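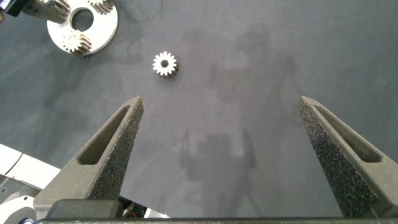
Small spur gear on the gray work surface

Hukenwood Gear Notes
Search this collection
Search

Welcome, and thank you for stopping by! I'm Kanokwan Phuthong, and I look after this little collection about small spur gears and the white disc they share a mat with (a humble subject, I know, but I have grown very fond of it).

## What's in the collection

The set holds 1,265 pictures, of which 624 have been looked over and labeled by hand. Labels are kept plain on purpose: gear, disc, mat. A gear resting on the disc gets the extra word "on", and a gear on the mat by itself gets "off".

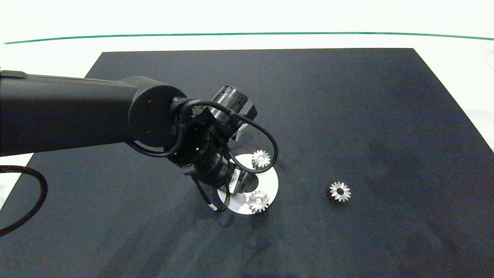
## Using the labels

Start with the short list, please, as it's much kinder to your patience than the full one. If a gear is partly hidden, label the part that shows and leave the teeth you can't see alone.
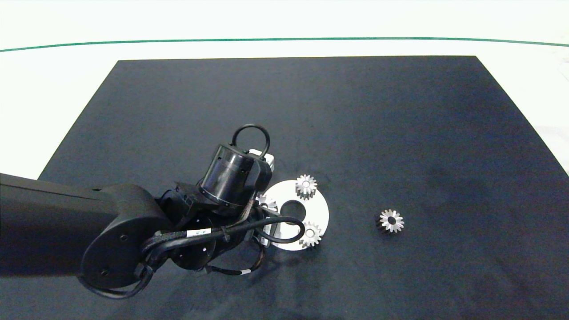 Can I use the labels without downloading all the pictures?
The label list is a separate text file, so you're welcome to take it by itself and fetch pictures later as you need them.

Last updated May 23, 2022

Related items
Pernamska Washer Set
Tanasarn Bolt Notes
Iro Label List, first 500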